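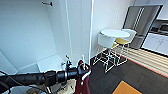
Black arm, maroon gripper.

I've had the Prorka projector for a month now and I'm smitten! It's a small thing from Oltamness, meant for people who want a proper film night without giving up the whole living room, and we've watched 43 films on it so far (August was very wet). Dark scenes are where cheap projectors usually fall to bits, but the night chase in an old superhero favourite looked superb at 80 inches. 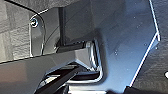

Cable and bracket, close up.

Focus takes a few seconds and then stays put. The fan is quiet enough that I forgot it during the slow bits, though the built-in speaker is thin, so I plugged in our old Cukia soundbar and the finale rattled the windows.
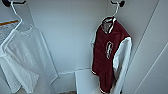
My only real grumble is the remote, which has tiny buttons and no backlight, so pausing in the dark is guesswork. Picture 8 out of 10, fun a good deal higher. We're starting on the sequels tonight.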